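Ticket 322
Product: Gundov two-door refrigerator, grey
Submitted through: Clondutow support page
Status: open

Hello,

I write again about the noise from my refrigerator. It starts at night, stops after 5 minutes and then comes back. Your first answer (ticket 169) said that the refrigerator probably touches the wall or the furniture beside it. I checked this. I also put a small bottle on the table, and at night I can hear it tick when the noise is strong.

The corner with the refrigerator, and the table with the bottle: 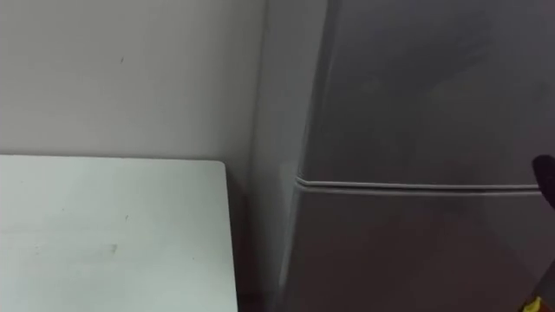
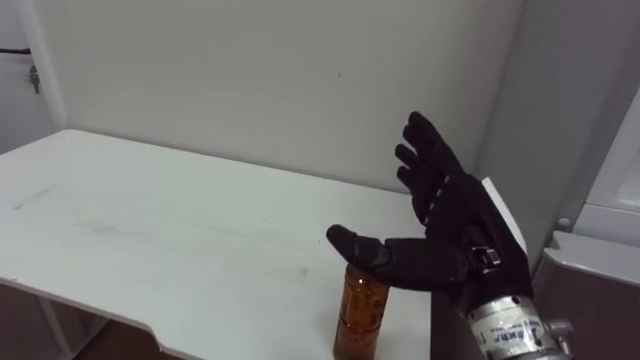

What I have tried until now:

Turned the front feet until the door closes by itself. No change.
Changed the setting from cold to medium, as page 109 of the Lau manual says. The noise is a little shorter, but it is still there.
Took out all shelves for one night. No change.

I have not opened the back cover, because I do not want to lose the warranty. The shop, Fleneck, told me that only you can send a technician. Please tell me if I should turn it off until the visit, as I have food in the freezer. I am at home after 4 p.m.

Thank you for your help.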